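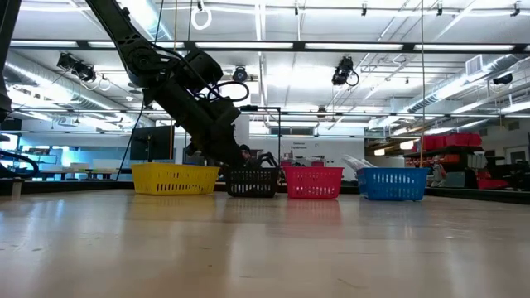
Magnus Rennie asked, after reading our April report, why we were still paying for classroom hours on contracts when most of the trainees said they had come to learn how to run an event. He wanted to know if that money would do more good in paid placements.

We have looked at this and moved part of the money. The contracts module stays, but it is shorter, and it now comes after the first placement. Trainees who have already stood in a function room with a caterer asking who signed for the extra tables get through the material faster. The hours we saved went to placement wages at the Lewis Hotel and at the two smaller venues in Zerkthorpe.

Progress report on the Cladcombe Event Coordinator Training Program
Covers the period up to 1 Jun 2025

Enrollment and attendance

We received 162 applications for the spring intake, more than in the fall. Most came through the job center and the evening college. Fewer came from the newspaper ad, and we do not plan to run it again. Attendance at the evening sessions was steady through the first half and dipped when the hotel season started, as it did last year. Trainees who missed sessions because of shift work were offered the Saturday catch-up class.

Seven trainees left before the end. Most of them had found full-time work, in catering or front desk jobs, and two of those have asked to come back in the fall. We have said yes, provided they repeat the budgeting unit. The spreadsheet used in that unit has changed and the old exercises no longer match it.

Placements

Placement hours in the period came to 1278, which is over the target in the grant agreement. The increase comes almost entirely from wedding work. Corporate placements are behind. The business center at Cladcombe took trainees for its spring conference but has not confirmed anything for later in the year, and we are talking to other hosts.

Supervisors' notes say much the same thing from one venue to the next. Trainees are good with guests and good on time. They are weaker on writing things down. A seating change agreed by phone at four o'clock needs to be on the run sheet by five past, and too often it was in somebody's head. We have added a short exercise on this to week two.

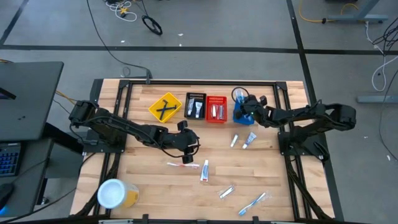 The setup unit was rewritten in this period, with more practice on the small jobs that clients notice and coordinators forget. Cloakroom tickets, place cards, a working pen at the guest book and the restroom baskets are all in it now. Trainees had been overfilling the baskets and going over budget. A small one with a couple of toothpaste tubes standing up in it, like the black basket here, is enough for one shelf, and it should be checked when the meal is cleared and again before the evening guests arrive. The unit also asks trainees to price everything per guest and to say what they would cut first if the client took ten percent off the budget.

Scheduling software

We moved to Sarus for placement scheduling at the start of the period. The changeover took longer than planned. Shifts entered by the venues showed up correctly, but trainees' own availability did not carry over from the old system and had to be typed in again. That is finished. The license cost is within the amount approved under office expenses – we are not asking for more. 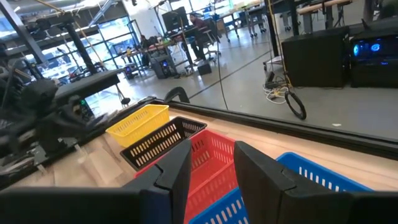

Yellow, black, red and blue slotted baskets on a wooden tabletop.

Spending

Spending is slightly under budget. Placement wages are over, for the reason given on the first page, and tutor fees are under by a larger amount. Travel refunds for trainees coming in from Zerkthorpe were higher than expected after the early evening bus was withdrawn. We would like to move the unspent tutor money into travel for the fall intake and ask for your agreement to this in writing.

The budget line for a mentor has not been used. Our first choice took a job out of the area, and the post has been advertised again with a higher day rate.

Problems and risks

Three venues supply nearly all of the wedding placements. If any of them closed or changed managers we would have trouble placing the fall group. We are in talks with the golf club and with a farm that started taking receptions last summer. The farm has no public transport, so the travel question above applies there as well.

Some trainees want to set up on their own straight away. We have been advising them to work under someone else for at least one full season, and to get a quote for liability insurance before they print any business cards.

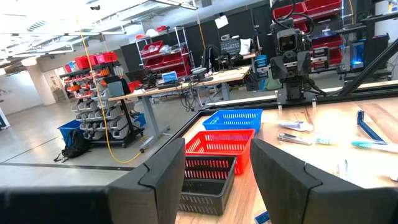

Baskets in blue, red and dark gray, with a toothpaste tube and a nail clipper on the tabletop.

Next period

Fall applications open in the last week of the summer break. The interview questions are being revised – the present set favors people who have already worked in hotels. The contracts module will run in its shorter form for the whole group, and we will report the test results against the old version. Supervisor training for new host venues still needs a date.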